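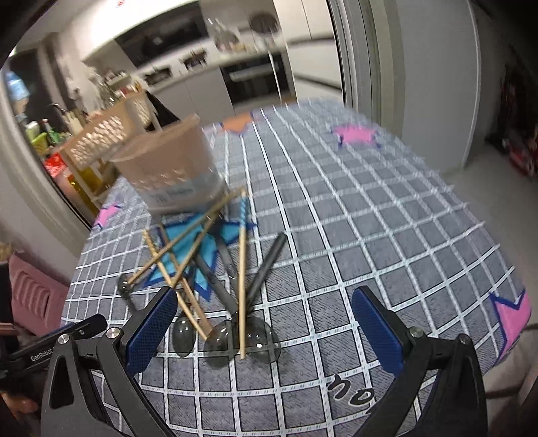

Photo: Zekico review desk

Review: the Prurkcombe Good Practice Pack for Hand-Held Gripper Work
Posted 23/04/2021

I have a shelf of guides like this one, and most of them tell you to be careful in eighteen different fonts. So I came to the Prurkcombe pack with my arms folded. It is a printed handbook, a set of wipe-clean setup cards and a log template, sold to people who record table tasks with a gripper held in the hand. My copy came from the Forsyth warehouse and cost me $625, which is a lot of money for laminated advice.

The part I liked least is the chapter on work surfaces. Prurkcombe wants a plain matte cloth in one color for every session. Fine, if your sessions happen in a lab. A kitchen table wears what it wears, and in our case that is a gray cloth with a white grid and big stars on it, blue, pink and orange. The handbook would have you strip it off. I'd want to see some evidence first, and the chapter has none, only a footnote pointing to another Prurkcombe product. If the goal is a tool that copes with real homes, a rule that bans real tablecloths is a strange place to begin.

The clutter rule is better. It says to write down what kinds of items are in a pile before you touch it, and to note which ones cross over others. With see-through gray spoons under thin wooden chopsticks, that is worth the minute it takes. Smoky plastic is hard to make out against a gray cloth, and a chopstick lying across a spoon handle means you have to decide which one you are going for. The card for this step has six boxes and fits on one side. More of the pack should be like it.

Grip pads get a full section. Check both inner faces, check that they match, check the screws at the pivots, sign the log. No complaints about that, although the card says to do it after every single grasp, and I don't believe the person who wrote it has ever tried. Once per session is what we do – twice if the items are greasy.

Then there is background. The handbook asks for "a neutral room." Ours has an oven, tall white cabinets and a shelving unit packed with bottles. Prurkcombe offers no way to log a room like that, just a yes/no tick for "neutral," so we tick no every time and learn nothing from it. A short list of room types would have fixed this.

One thing I was ready to mock and won't: the rule about light, upright items such as plastic cups. You either move them well clear or you list them as part of the task. No middle ground. It's blunt and it's right.

The log template claims to hold 3,546 entries. Mine got slow long before that, and the export drops the notes column, where all the useful stuff goes. I wrote to support in January and got a polite reply about a coming update. Still waiting.

As for the "Jillville method" stamp on the cover, the handbook never says what the method is or who checked it. I would not treat it as a standard, and I would not let a customer think it was one.

Buy the setup cards if they ever sell them separately. The full pack I'd borrow.

Rating: 2.5 out of 5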